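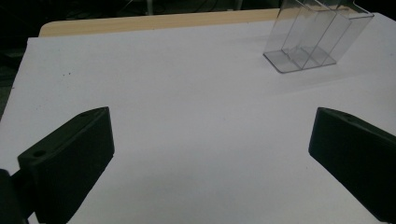 Slow wipers on a Preda convertible, motor or wheelboxes?

I have a Vivham Preda convertible, the early one with the two-speed wipers and the cable rack behind the dash. The car has always had slow wipers, but this summer they got bad enough that I don't like taking it out if there is any chance of rain. On low speed the blades take a couple of seconds to cross a wet windshield, and on a dry one they sometimes stop halfway. High speed is hardly any faster than low. They also park about a hand's width up the glass instead of at the bottom. I have put a white sheet over most of the tabletop and plan to take the motor apart there, where I can find the small bits if they roll. Before I pull it out of the car I would like to know if I am going after the right thing. The battery is new and the charging is fine, the lights don't dim when the wipers are on. The blades are the right length. A rebuilt motor from Nastum is 200 plus the exchange deposit, and new wheelboxes are 40 each, and I don't want to buy both if only one is the trouble. Does anyone know a way to tell them apart?

posted by topdown_ray, 9/8/24

Gunther Fröhlich

You can tell them apart without buying anything. The motor drives a long flexible cable, the rack, which runs through a tube and turns two small gears, the wheelboxes. If the grease in the tube has gone hard the motor has to drag the rack through it, and a good motor will look like a bad one.

First take off the wiper arms. Mark the glass with tape where the blades sit so you can put them back. Run the wipers with the arms off and listen. If the motor speeds up only a little, keep going.

Disconnect the battery. Undo the large nut where the rack tube joins the motor gearbox. Take the cover off the gearbox, remove the clip from the crank pin and lift the connecting rod off. Watch for the thin washer under the rod and another on top. They are not the same thickness on mine. Now the motor is free of the rack.

Pull the rack by hand. It should slide with a steady, light effort. I have seen an old service sheet that gave a figure in pounds for this, but a small luggage scale and common sense will do. If you need to brace your foot on the sill, the rack is your problem. Pull it all the way out, wipe it down with a rag and solvent, and look at the windings of the cable for flat spots where it passes the wheelboxes. Then turn each wheelbox spindle with your fingers. They like to seize in the housing because water gets down past the rubber seal. Often they will free up with penetrating oil and some patience, and you don't have to replace them.

Then reconnect the battery and run the motor by itself. It should be smooth and there should be a clear difference between low and high. If there is no difference, look at the brushes. A two-speed motor of this kind has three brushes, and the narrow one is for high speed. It wears down before the others.

The park position is a separate matter. With my type of motor the park switch is on the side of the gearbox, and the contacts get dirty. But if the rack was dragging, the blades may simply have been running out of push at the end of the stroke, so sort out the drag first and then see where they stop.

When it goes back together, use a medium grease on the rack and not too much of it. Check that the tube has no kinks near the passenger side wheelbox. Mine was flattened there by someone who had the heater out.

pw_ruvidska

just get the Nastum motor, I did and its fine. 200 is not bad for one of these. Mine was dead completely though, not slow

Hal in the garage

Gunther has covered the mechanical side. I would add a voltage check, which takes a few minutes and can be done before anything comes apart.

Put your meter between the feed wire at the motor plug and the motor body, leave the plug connected, and run the wipers on low. You want close to 12 volts with the engine off. If you see 10 or less, the loss is in the switch or in the ground. Then put one lead on the motor body and the other on the negative battery post. Anything more than a few tenths of a volt means the ground is poor. On these cars the ground wire goes to a screw under the dash that also holds a bracket, and someone has usually painted over it at one time or another. I cleaned mine back to bare metal, and the wipers picked up noticeably. The heater fan did too.

If the voltage is good at the motor and the rack slides easily, then open up the motor. Make a pencil mark across the body and the end cover before you pull them apart. Put the body back the wrong way around and the motor will run backward. Keep it away from metal filings as well, the magnets pick up everything.

I would leave the parts order until October when the car is off the road anyway.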